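Ravo bench mat, large size: a review after one spring of use

Posted July 2020

I bought the large Ravo mat in April for the two-arm bench in our shared workshop. We are building a small sample handling cell, with both arms on pedestals behind a steel-legged table and plates passed between them. Before the mat we had been working on the bare tabletop, and plates crept whenever a gripper closed a bit off center.

The mat is black with a slight texture. It cost 70 dollars, which is a lot for something that lies there. The Rollora one is cheaper, but it comes rolled and the corners on ours never went flat. The Ravo ships flat in a stiff box. I put it down, left it overnight, and started work the next morning.

Grip is good. An empty well plate stays put when a finger brushes it, and a lid or a plain tray does too. We have run about 3,000 pick and place cycles on it, first in simulation with a plain black rectangle standing in for the mat, then on the bench. I had to re-teach the plate positions 2 times in that period. On the bare table it was most weeks.

It also helps the overhead camera. White plates on a dark gray table were fine in daylight and poor in the evening. On the mat the edges come out cleanly. Shadows from the arms still cross it, so you will want to keep your threshold settings handy.

Complaints: the texture holds dust, and a cloth just moves it around. Use a vacuum with a brush. The underside has no adhesive, so ours is held with Naciri double-sided tape at the corners. The printed instructions cover cutting it to size and nothing else. It is also 4 millimeters thick, so remember to raise your Z heights before the first run. I forgot and bent a fingertip.

If you only run one arm and light parts, the Kendach drawer liner will do. For two arms I would buy the Ravo again.

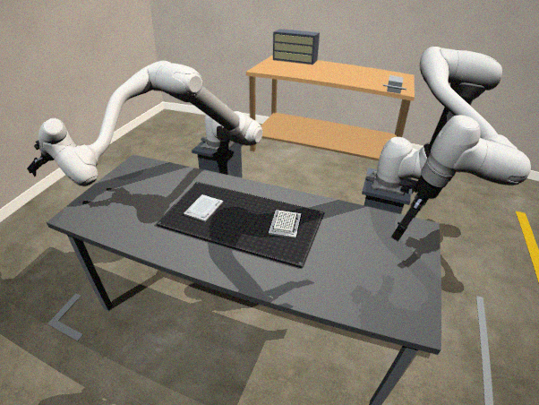 Simulated cell layout with the plain tray and well plate on the mat.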